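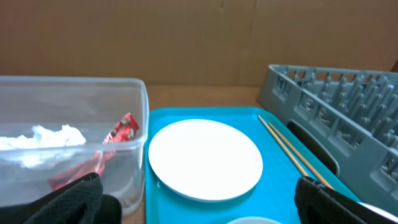

Clearing a tray with a home-built arm: is the wrist camera pulling its weight?

Forum: Arms and Grippers > Build Logs
Page 4 of 4

jarno_bench
September 20, 2023

Update on the table-clearing build. Short version: it picks up plates, it sometimes picks up bowls, and it is terrible at chopsticks. I've moved to the camera down at the wrist, as a few of you pushed for on page 2, and I'm now asking whether that was good advice.

Where things stand. The setup is the turquoise tray, a white plate, a small white bowl, a pair of wooden chopsticks, the gray rack on the right and the clear bin on the left for trash. I ran 140 tries at full clears over the past stretch. Full clear means dishes and chopsticks in the rack, wrapper and tissue in the bin, tray bare. I got 7 of those. Seven. Partial clears are a lot better but I don't trust my own scoring on partials so I'm leaving them out.

Fingers are the printed ones, black, with the textured pads. Model is trained on my own demos, 374 of them, all done on this table.

Opinions welcome. Please don't tell me to buy a commercial arm.

kettle_logic

7 out of 140 is 5 percent. I said on page 1 that a long chain of picks would eat you alive and I'll say it again. If each pick works eight times in ten, and you need five or six in a row, you are already down near a coin flip on your best day before anything else goes wrong. And yours clearly don't work eight times in ten.

What I'd like to see is the number for each object by itself. A full clear score tells me the whole thing is bad. It doesn't tell me what is bad.

jarno_bench

Fair. From the logs, plate alone is fine. Chopsticks alone are where most runs die. Either it closes on air or it gets one and leaves the other lying there.

Mernau

Look at how the chopsticks are lying in your picture. Side by side on a diagonal, nearly parallel, a small gap between them, and your right finger is sitting right over the lower ends. So at the point where the model has to decide how to close, the camera can't see the part you're about to grab. I don't see how more demos fix that. You have a sensor problem and you're treating it as a data problem.

I also never liked the wrist-only idea, for the record.

finbarr_o

I was one of the people who pushed for it, so I'll defend it. The old overhead view lost the arm's own fingers half the time and he was getting nothing useful at close range. Wrist view at least shows the fingers and the thing between them. The fix is to grab in the middle of the sticks, where nothing is covered. Any half-decent set of demos would teach that if the demos were done that way.

Jarno, when you did the demos, where were you grabbing?

Finbarr Ó Riain

jarno_bench

All over. Ends, middle, whatever felt natural. I was doing a lot of them late.

finbarr_o

Then there's your answer, or part of it. You taught it to have no preference.

Mernau

Part of it, sure. But you're still asking one camera down between two fat black fingers to do everything. At the bottom of that view the left finger is over the front of the trash bin and the right one is over the corner of the rack. Those are the two places it has to put things!

Add a second camera off to the side. It costs less than a weekend of re-recording demos.

kettle_logic

Second camera means retraining from scratch with new demos anyway. So the cost is the camera plus the weekend.

Mernau

Yes. And then it might work.

Hoxha

Coming at this from the other end. I don't believe the plate number either. White plate, turquoise tray, plain cardboard behind everything. That's about as easy as it gets for a camera. Of course it finds the plate. Try a white plate on a white tray, or take the cardboard away and let it look at your kitchen.

I went through this in June with my own build, a little sorter for the workbench. It was wonderful in front of cardboard. I moved it to the other side of the garage and it would not pick up a single thing until I started over. I had 400 demos and I'd bragged about them on here, too.

jarno_bench

I know. The cardboard is staying for now. I want it to work in one place before I ask it to work in two.

Hoxha

That's what I said, and I'd do it differently now. If you're going to record again anyway, move the cardboard between batches. Change the lamp. Swap in a different plate. You'll get worse numbers for a while and they'll mean something.

finbarr_o

I half agree. I'd vary the positions first and the background second. If the rack never moves then the model can just memorize where the rack is. Does your rack move?

jarno_bench

A little. It gets bumped. I don't move it on purpose.

kettle_logic

So it's at an angle to the tray because it got bumped?

jarno_bench

I set it at an angle, it's easier to reach the pegs that way. But it isn't the exact same angle every run.

Zirville

Lurker here, I build latches and hinges and don't know much about the learning side. Dumb mechanical question. Are those fingers any good for thin things at all? From what I can see there's a rounded hollow on the inside of the right one. A chopstick could sit down in a hollow like that and never get squeezed. A plate rim is a different job.

Before anybody changes the cameras or the training, I'd put a chopstick between the fingers by hand, close them, and tug on it.

Mernau

That is a good question and I'm annoyed I didn't ask it.

jarno_bench

OK. Went and did it. Closed by hand at the tip end, I can pull a stick out with almost no effort. Closed higher up on the pad, it holds pretty well. With two sticks together it holds one and the other one turns.

So the fingers are part of this.

kettle_logic

I'd say they're most of it. How many of your 374 demos have chopsticks slipping out and you going back for a second try?

jarno_bench

Plenty. I kept them in because someone told me recovery demos are good.

finbarr_o

They are good. If the recovery comes after a rare mistake. If the slip is in most of them then you've taught it that slipping is step one.

Hoxha

Still doesn't explain 7 out of 140. I have a feeling the wrapper is a bigger share of this than anyone is saying. Crinkly stuff springs back. In your shot there's a red wrapper standing partly upright in the bin, close to the front wall. What happens when the next item has to go in on top of one like that?

jarno_bench

Sometimes it catches on the wrapper and comes back out with it. I was scoring those as a failed clear, so yes, they're in the count. I don't have them split out.

Hoxha

Split them out. I'd bet on a wider bin.

Zirville

For the fingers, try a flat strip of rubber across the hollow before you print anything. Five minutes and some glue. If the tug test gets better, print it that way.

Mernau

And after that, second camera.

kettle_logic

After that, the same test on chopsticks only, same demos, same camera. If you change the pads and the camera and the bin together, you'll be back here on page 9 with a new number and no idea where it came from.

jarno_bench

Pads first, then chopsticks only. I'm not promising the camera. I still think the whole clear can be done from the wrist, and I still seem to be the only one besides Finbarr who does.

finbarr_o

I said it can be done. I didn't say by you, this month, with those demos.

jarno_bench

Noted. Rubber strip is on and the glue is setting. I'll post the tug test and the chopstick numbers in this thread when I have them.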